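Blog > Clothes > Shirts and Jackets

Sun 13 May
Posted by the author of Wititari

I finally replaced my gray work jacket. The old one came from a Fekura outlet and lasted longer than it should have, but in April the lining went at both armpits and the tailor in Vonosbridge told me a new lining would cost more than I paid for the whole thing.

What I wanted was plain: unlined cotton, three pockets, sleeves long enough for my arms. I have a long reach and most medium jackets stop well above the wrist. Going up to a large fixes the sleeves and ruins the shoulders. 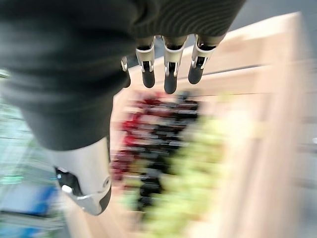 Dark gray, over light wood.

I tried two. The Fekura medium has been recut and the body is now too short for me. It rides up when I sit down, and the collar is stiff. The Matić tall was better right away. The sleeve ends where my hand starts and there is room across the back for a sweater.
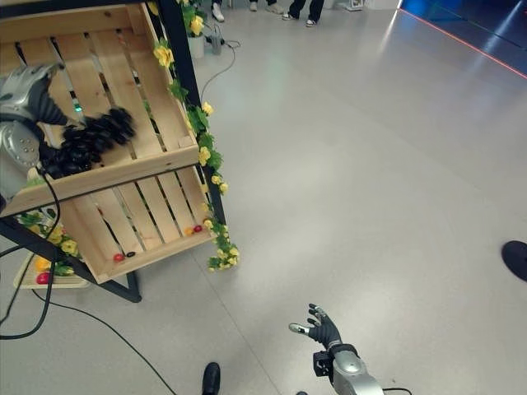
The Matić has one problem, and that is the buttons. They are sewn on with very little thread and the second one was hanging after a week. I took them all off and put them back on with heavier thread, and that used up an evening. I would still buy it again.

I washed it cold and hung it up to dry. The sleeves came out the same length as before, so I'm not worried about shrinking. The color has faded slightly at the cuffs.

Next I need pants to go with it. The store in Vonosbridge only carries two inseams, both too short, so I'll probably order a pair and have them hemmed.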